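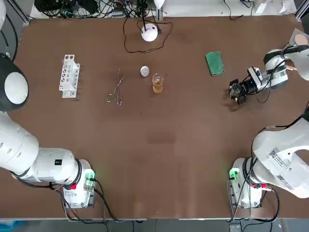

Monitor testers wanted (paid, part time, remote or at our place)

Jorninau is looking for 2 hardware testers to join the display desk. We review gaming monitors, mostly. Some TVs, the odd portable screen. The backlog is bad and the holiday launches haven't even started.

Posted October 4, 2018

What the work is

Unbox, set up, measure, play games on it, write up notes. Repeat. Each monitor gets 3 sessions minimum: one for color and brightness, one for motion and input lag, one where you just use the thing for a normal evening and tell us what annoyed you. Stand wobble, bad menus, buttons you can't find in the dark, all of that counts. Readers complain more about menus than about contrast.

You don't write the final review. Carmela Manzano does those, from your notes, so the notes need to be readable by somebody who wasn't there. Full sentences where it matters. Units on every number please.

We use our own test suite, called Fesis. 108 patterns and clips, runs off a USB stick, takes a while to learn. We'll teach you. If you've used other calibration software before you will be fine, if you haven't you'll be slow for the first couple weeks and then fine.

What you need

- A room you can make properly dark. Blackout curtains ok
- A PC with a graphics card that can push 1440p at 144Hz or better. For HDR and 4K we can loan a card
- Space for boxes. Some of these are ultrawides and the packaging is huge
- Somebody home for deliveries, or a neighbor who likes you
- Decent eyes. Glasses fine. Please mention color blindness, it doesn't rule you out, we'd just give you the motion tests
- Games you play a lot, at least one of them fast

Nice to have: a colorimeter you already own, experience with G-Sync and FreeSync problems, photos that aren't blurry. Console owners a plus, we're short on those.

Not needed: a degree, a YouTube channel, prior published reviews.

Hours and pay

Flat fee per monitor, paid when notes are accepted, plus shipping both ways on us. Rate sheet goes out with the first reply. Expect 2 or 3 monitors a month to begin, more in November. Contract runs through May, then we talk.

You don't keep the monitors. People always ask. They go back to the maker or on to the next tester.

Conflict stuff: if you work for a monitor brand, or a shop that sells them, or you get paid for links to them, this isn't for you. Same if your husband/wife/roommate does. Just tell us up front.

Working on site

If you live near our Sepúlveda office you can test there instead. Dark room, two desks, coffee that's ok. Key pickup from Montserrat Garrido. No set hours but book teh room first, it fills up.

How to apply

Email Montserrat through the contact page, subject line "Dovska" so it doesn't get lost with the press releases. Include:

- what screen you use now, and what's wrong with it (a paragraph, not a page)
- your PC specs
- what hours you can do
- where you are, for shipping. US only for now

No resume needed. No cover letter either. The paragraph about your monitor is what we read first.

Applications close on the 27th. We'll send a short trial task to the ones we like, its paid, takes an evening. Everybody gets an answer, maybe a slow one.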